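News > Technology > Robotics

Top stories | Local | Business | Tech | Opinion

Brernora halts gripper trials after grip-force fault

BRERNORA — Trials of a two-finger gripper were stopped in October after a fault in the force limit let the fingers keep closing past their set point, developer Junine confirmed.

No one hurt. One tester, Houda Tazi, had a glove pinched and was checked on site, the company said.

The fault showed up 169 times in 1,853 logged grasps, according to a short notice signed by safety lead Yasuo Yoshida. Most were on thin plastic cups — light, easy to crush, and the part of the test set that gave the team trouble from teh start.

"The limit was in the software and the software dropped it after a restart," Yoshida said. "It should of been in the hardware as well."

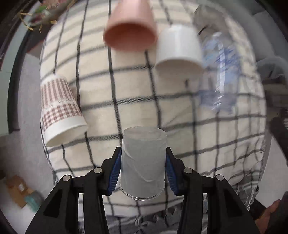
Units already out at Wurside have been recalled, 60 of them back so far. Ten still to come. Sveva Carbone, who runs the Wurside site, said staff were told to keep hands clear and cut power before reaching in.

A fix is in testing. Junine would not give a restart date — only that a mechanical stop will be fitted first.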